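How to Store Fruit and Vegetables So They Last the Week
By Gwendolyn Lindqvist

Most of what goes off in a home kitchen goes off in the wrong spot. A few minutes of sorting when you get in from the shops makes more difference than any special container. 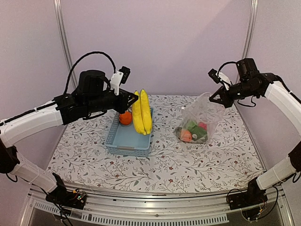
Before you start

Clear out the crisper first. Anything soft goes into tonight's soup or the compost. Wipe the drawers with warm water and a little bicarb, then dry them properly with a tea towel. Moisture left in the bottom of a drawer will spoil a new lettuce quickly.

You will need:
Paper towel or clean cotton cloths
Produce bags or old bread bags
A bowl or open basket for the bench
A dark cupboard or pantry shelf with some airflow
A marker and masking tape

Step 1. Unpack everything

Take produce out of the bags it came in. Sealed plastic traps moisture, and one bruised tomato at the bottom will spread mould to the ones touching it. Pull off rubber bands and twist ties, which cut into stems. Don't wash anything yet, apart from leafy greens you intend to spin dry.

Step 2. Separate the ripeners

Some fruit gives off ethylene gas as it ripens, and this speeds up whatever is sitting nearby. The main ones are:
Apples
Avocados
Bananas
Pears
Stone fruit
Tomatoes

Keep these away from leafy greens, broccoli, carrots and cucumbers. A different shelf is usually enough.

If you want something to ripen faster, do the opposite. Put a hard avocado in a paper bag with a banana, fold the top over and check it the next day.

Step 3. Fill the bench bowl

Leave these out of the fridge until they are ripe: avocados, mangoes, kiwifruit, peaches, nectarines, plums and pears. Move them to the fridge when they give slightly near the stem.

Bananas stay out. The skins blacken in the fridge, although the fruit inside is still fine to eat. Keep them out of direct sun, and in a hot January kitchen expect them to ripen in half the usual time. Peel and freeze any that get ahead of you.

Tomatoes have better flavour at room temperature. Once fully ripe they can go in the fridge for a couple of days, but take them out an hour before you eat them.

Step 4. Fill the dark cupboard

Potatoes, sweet potatoes, onions, garlic and whole pumpkin want somewhere cool, dark and dry. Potatoes go green in light, and green potatoes should be thrown out. Store onions and potatoes on separate shelves, as potatoes sprout sooner beside onions. Use a paper or hessian bag, left open at the top.

Cut pumpkin is different. Scoop out the seeds, wrap the cut face and keep it in the fridge.

Step 5. Fill the crisper

If your fridge has 2 drawers with sliding vents, set one to high humidity (vent closed) and one to low (vent open).

High humidity: lettuce, spinach, silverbeet, broccoli, beans, carrots, celery, zucchini.
Low humidity: apples, ripe pears, ripe stone fruit, grapes.

Line the high humidity drawer with paper towel and change it when it feels damp. Cut the leafy tops off carrots and beetroot before they go in. Beetroot leaves can be cooked like silverbeet.

Mushrooms go in a paper bag on a shelf, never in plastic.

Step 6. Herbs

Stand parsley, coriander and mint in a glass with a little water in the bottom, cover loosely with a bag and put them in the fridge door. Change the water every second day. Basil gets the same glass but stays on the bench, because the cold turns it black. Roll rosemary and thyme in a barely damp cloth.

Step 7. Label and rotate

Write the date on masking tape for anything cut or opened. Cut fruit in a lidded container should be eaten within 4 days. Put older produce at the front when you restock.

Reader question

Fotini Vlachopoulos wrote to ask whether berries should be rinsed in vinegar. It can slow mould, using one part white vinegar to three parts water, but they must be rinsed again and dried completely. If you haven't got time to dry them, leave them unwashed and rinse just before eating.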